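OK so a few of you asked how the move to Undevton is going. Thread, because I have opinions and it's Tuesday night and I can't sleep.

First thing: the apartment hunt took 3 months. I looked at so many places that I started dreaming about closets.

Second thing: I now work from whatever desk will have me. Gray laptop, long black cable, that's the whole office.

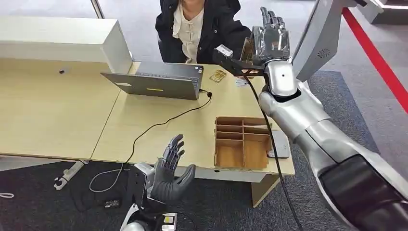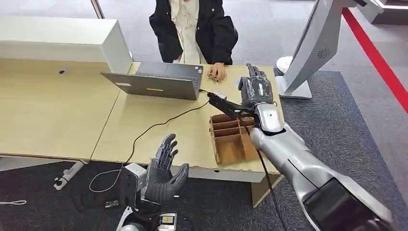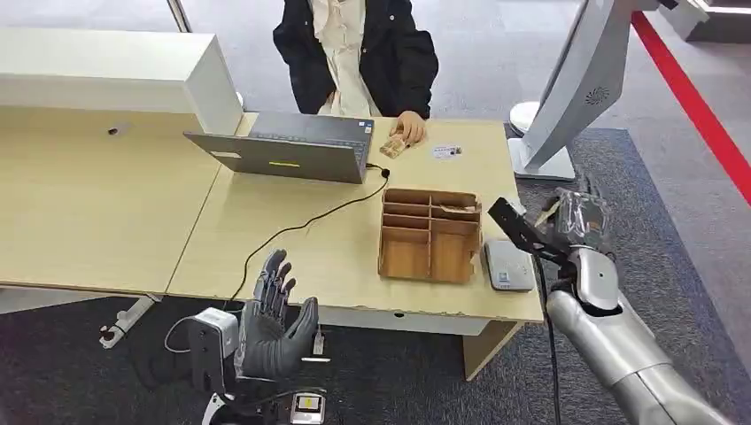

Anyway, the rent. I had 400 dollars set aside for "surprises" and the surprise was a pet fee. I do not have a pet! Graciela Bravo (my old roommate, some of you remember her from the soup thread) called the office for me and got it taken off in one phone call. I want to be her when I grow up.

The place we landed is apartment 707, top floor, and the elevator is slow enough that I've finished whole podcasts in there. The view is a parking lot and then, way off, the hills. I'll take it.

Things I miss about Nosden: the bakery, the bus that came when it said it would, being able to walk to the river after dinner.

Things I don't miss: December. Any of it. The wind on our old street was personal.

Jayson Villanueva keeps telling me to buy a real couch. Jayson, have you seen what couches cost?? I'm sitting on two floor pillows and a folded quilt and my back is fine, thank you (my back is not fine).

Also if anybody in Undevton knows where to get decent rye bread, please tell me. The grocery store one tastes like a sponge.

More when the boxes get here. They're still in Nosden, along with every fork I own.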